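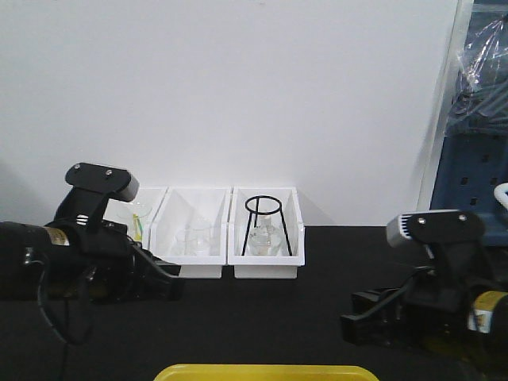

## 4. Setting up the Trestden rain gauge

Now for the fun part! By the end of this section your gauge will be in the garden, catching rain, and you'll have a page ready for your first reading. You'll need the post, the collar, the funnel (227 mm across), the 3000 ml collecting bottle, a spirit level and a rubber mallet.

### 4.1 Choosing the spot

1. Find an open patch of short grass. Keep the gauge at least twice as far from any wall, hedge or shed as that thing is tall.
2. Stay clear of hard paving. Heavy rain bounces off it, and you'd be amazed how much can end up in the funnel.
3. Stand where the gauge will go and look straight up. Branches, gutters and washing lines all drip.

**Note:** Small garden? Pick the best place you have and keep to it. A gauge that stays put for years gives a wonderful record, even from a slightly sheltered corner.

### 4.2 Fixing the post and collar

1. Tap the post in with the mallet until the red line meets the soil.
2. Slide the collar on and tighten both screws by hand.
3. Lay the spirit level across the collar, then turn it a quarter and check again.
4. Lower the bottle through the collar, neck up.
5. Press the funnel down until it clicks. It's a very satisfying click.

**Caution:** Check for buried pipes and cables before you drive the post. Never hit the collar itself.

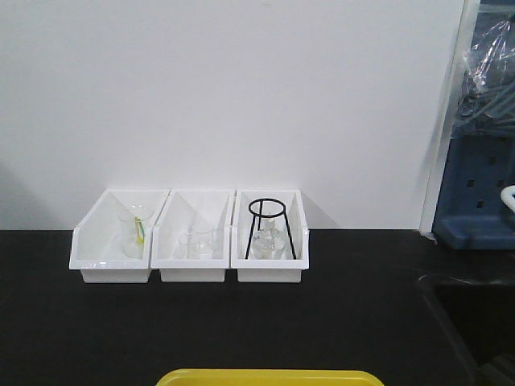

Leave the gauge overnight before you trust it. Freshly dug soil settles, and the collar may need levelling once more in the morning. If the funnel rocks when you touch it, take it off, turn it until the 2 tabs line up with the slots and press again.

### 4.3 Taking a reading

1. Go out at the same time each day. Nine in the morning is the usual choice, and it goes nicely with a cup of tea.
2. Lift off the funnel and take out the bottle.
3. Pour the water slowly into the 1000 ml measuring cylinder. After a real downpour you'll have to fill it more than once, so jot down each amount before you empty it.
4. Find your total in the Kustulell table (page 9) and write the rainfall in your log.

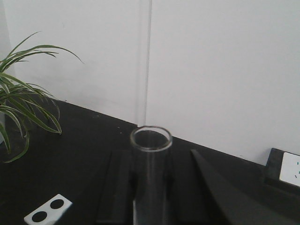 Read the level at the bottom of the curve, with your eye at the same height as the water. Clear glass is a pleasure to use for this, and you'll do best with the cylinder standing upright against a plain white wall, as the glass tube is here. Tiny marks are so much easier to make out with nothing busy behind them.

### 4.4 Frost

Bring the bottle and funnel indoors when a hard frost is forecast. Snow caught in the funnel can be melted indoors and measured just like rain.

**Caution:** Never pour hot water into a frozen bottle.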